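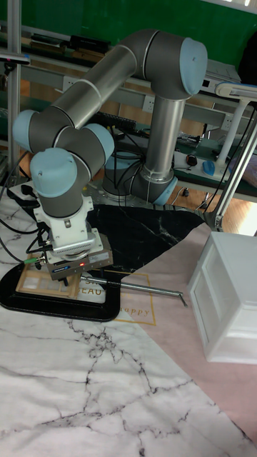

Jornada de puertas abiertas del Laboratorio Gama – Galería

Utilizamos cookies propias y de terceros para mejorar la navegación. Si continúa en esta página, entendemos que acepta su uso. Aceptar | Configurar

El Instituto Osent abrió al público las instalaciones del Laboratorio Gama, en su sede de Tranau, con motivo de la jornada anual de robótica y automatización. La presente galería recoge el trabajo del puesto de manipulación, uno de los que formaron parte del recorrido, junto con una relación de las actividades celebradas.

Fecha de la jornada: 2023-04-06
Lugar: Instituto Osent, edificio de talleres, planta baja
Inscripciones recibidas: 1259
Asistentes acreditados: 996

El acto de apertura corrió a cargo de la directora del laboratorio, Lindiwe Mahlangu, quien agradeció la asistencia de los centros de enseñanza de la comarca y recordó que el taller se mantiene en uso ordinario durante todo el curso. En su intervención repasó las tres líneas de trabajo vigentes: manipulación de objetos pequeños, seguridad en entornos compartidos entre personas y máquinas, y formación de técnicos. Intervino a continuación, en representación de la empresa Dimitriou, colaboradora de la jornada, el ingeniero Do-yoon Yang, que expuso las condiciones de las prácticas para estudiantes de ciclos superiores y respondió a las preguntas de las familias.

El recorrido

Las visitas se organizaron en grupos reducidos con entrada escalonada. Cada grupo pasó por la sala de control, el puesto de manipulación y el aula de programación, en este orden salvo en el último turno de la tarde, que comenzó por el aula. La duración prevista era de 50 minutos. En varios turnos se amplió a petición de los asistentes, lo que obligó a retrasar la charla de clausura.

En la sala de control se explicó el procedimiento que sigue el personal antes de poner en marcha un equipo: comprobación de la parada de emergencia, revisión de los límites de velocidad y delimitación de la zona de trabajo. El técnico responsable detuvo y rearmó el sistema en presencia del público y mostró el registro que queda de cada parada.

Puesto de manipulación

El equipo presentado es un brazo colaborativo de seis ejes, de color gris con tapas azul claro en las articulaciones, provisto de una pinza. Los visitantes recibieron una explicación sobre la función de cada eje. Los tres primeros llevan la herramienta hasta la zona deseada; los tres últimos, agrupados en la muñeca, le dan la orientación necesaria para acercarse a la pieza. Se insistió en este punto porque las preguntas de los grupos escolares se centraron casi siempre en la forma de la muñeca y en el motivo de que un brazo necesite tantas articulaciones para bajar sobre un objeto que tiene delante.

También se comentó la elección de las superficies. El laboratorio trabaja a menudo sobre láminas y tapetes estampados, con dibujos y textos, a fin de que los objetos se presenten sobre fondos variados. Un fondo liso facilita la localización de una pieza, pero se parece poco a la mesa de una vivienda o de un taller. Las láminas con aspecto de mármol, en blanco y en negro, suscitaron bastante interés entre los profesores de tecnología, que preguntaron por la influencia de las vetas en la detección de contornos.

La lámpara de brazo articulado sirvió para tratar la iluminación. El personal recomienda anotar la posición de las luces al inicio de cada sesión y no modificarla sin dejar constancia en la hoja del puesto.

Pinza sobre la pieza de madera dividida en compartimentos. A su derecha, la varilla metálica de punta doblada, en diagonal sobre los tapetes.
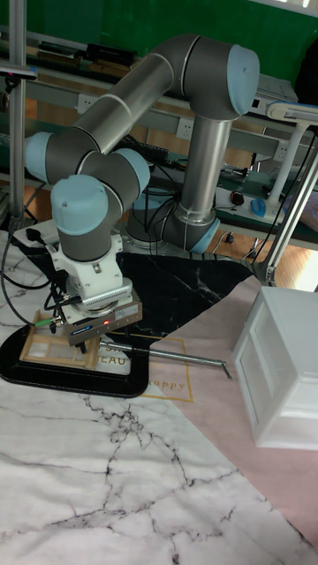 La manipulación de objetos pequeños exige una atención particular a la altura de aproximación. Una diferencia de pocos milímetros puede hacer que los dedos de la pinza toquen el borde de la pieza antes de cerrarse, o que se cierren por encima de ella. Por esta razón, el programa de formación del Laboratorio Gama dedica sus primeras sesiones a movimientos verticales lentos, con pausas, y solo más adelante introduce trayectorias combinadas. El alumnado lleva un cuaderno en el que apunta la posición inicial, la orientación de la herramienta y cualquier contacto no previsto.

Con los objetos alargados, como varillas o listones, el procedimiento es distinto. La orientación de la pinza ha de ajustarse a la dirección del objeto, y conviene sujetarlo cerca de su centro de masas para evitar que gire. Si uno de los extremos está doblado, el centro se desplaza y es preciso tenerlo en cuenta al elegir el punto de agarre.

Aula de programación

La actividad del aula consistió en ordenar, sobre papel, las instrucciones de una secuencia sencilla de recogida y depósito. Se repartieron 600 cuadernillos impresos, que se agotaron antes del último turno; los asistentes que no recibieron el suyo pueden solicitarlo en la secretaría del instituto. Participaron en la actividad 186 estudiantes de secundaria inscritos por sus centros, además del público general.

Los errores más frecuentes fueron el cierre de la pinza antes de completar el descenso y el olvido de la posición de retirada. Ambos se corrigieron en grupo, con ayuda del personal de formación – en algún turno, la discusión sobre la posición de retirada ocupó la mayor parte del tiempo disponible.

Clausura y documentación

La charla de clausura, a cargo de Do-yoon Yang, trató la mantenibilidad de los equipos colaborativos: sujeción de los cables de la herramienta, revisión de conectores y vida útil de los dedos de la pinza. Se recordó que un cable mal guiado limita el giro de la muñeca y puede provocar paradas difíciles de diagnosticar. El texto de la charla se encuentra a disposición de los centros participantes.

El Instituto Osent agradece la colaboración de la empresa Dimitriou y del Ayuntamiento de Tranau. Los centros educativos interesados en concertar una visita al Laboratorio Gama fuera de la jornada anual deberán dirigir su solicitud a la secretaría, con indicación del número de alumnos, el nivel y el nombre del profesor responsable. Las solicitudes para el próximo curso se admitirán hasta el mes de febrero.

La reproducción de las fotografías de esta galería requiere autorización previa del instituto y mención de la procedencia.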